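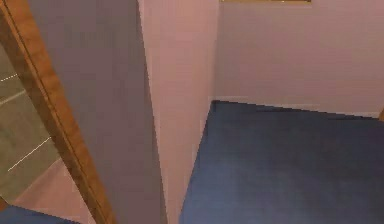 Is carpet "freshener" powder worth anything in a rental?

Moving into a place in Plaltbridge in July. Dark blue carpet, pink walls, neither of which I get to change. The agent at Drudlow says to sprinkle Clison powder, leave it 10 minutes and vacuum, and the carpet is "as good as cleaned." It smells like perfume to me. Does it clean anything, or am I paying to cover up the last tenant?

Answer 1 (4 votes)

You're covering up the last tenant. Powder sits on top of the pile and whatever smells is usually further down – often in the pad. I used a box a month in my old apartment and all I got was a clogged vacuum filter. Ask the agent for a receipt from the last proper cleaning. If they can't find one, I'd draw my own conclusions. Rent an extractor, go easy on the soap, and do a second pass with plain water.

Answer 2

works fine for me, never had a problem

Answer 3 (1 vote)

I'd be careful with the extractor too. The Lecomte I rented left the pad damp for days and it smelled worse than before. Plain baking soda overnight costs next to nothing, so try that first. I don't expect miracles from it either.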